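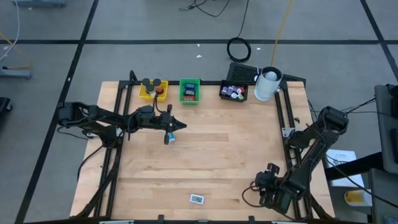
Mellor repair and refill shop to stay open through winter

The Mellor refill shop will keep its doors open through the winter after its landlord agreed to hold the rent at the present level until spring.

The shop, in the old Merard showroom on Ponier Street, sells washing-up liquid, shampoo, vinegar and cooking oil by weight to people who bring their own bottles. It had been due to close at the end of January.

Dennis Cropper, who runs it with two part-time staff, told customers on Thursday that the new terms had been signed that morning.

"We had started running the stock down," he said. "There was no sense ordering drums of shampoo we might have to give away. I've been on the phone since ten o'clock putting the orders back in."

The rent had been expected to go up by £92 a week. Mr Cropper said the shop could have met part of the increase but would have had to drop its Saturday opening, when it does most of its trade.

The shop opened with a loan of £2000 and a set of second-hand shelves. It now has 11 dispensers along the side wall and a small range of ready-filled bottles for customers who arrive without one. These carry a deposit, paid back when the bottle is returned with its lid.

Returned bottles are sorted into plastic baskets at the back of the shop before they are washed. Lids are taken off and soaked separately. Mr Cropper said missing lids were a bigger cost than broken bottles, and asked customers to check kitchen drawers for any they might have kept.

The repair side of the business, which takes in lamps, toasters and wooden chairs, will also carry on. It had stopped accepting new jobs in the autumn and has a short list of items still waiting for parts. Anyone who left something for repair and has not heard back should call in with their ticket.

Some changes are planned. The Flultska range of soap powders will be dropped because the supplier has stopped selling in bulk, and a plain unscented powder will take its place. Prices for vinegar and oil stay the same. Hand soap goes up slightly when the present drum is finished.

Evening opening, until 6 on weekdays, will continue. A later closing time was tried last summer but few people came.

Jars and bottles can be handed in at the counter during opening hours. They should be empty and rinsed, with the old labels removed where possible. The shop cannot take bottles that have held bleach, paint or weedkiller, and asks people not to leave bags of glass outside the door overnight.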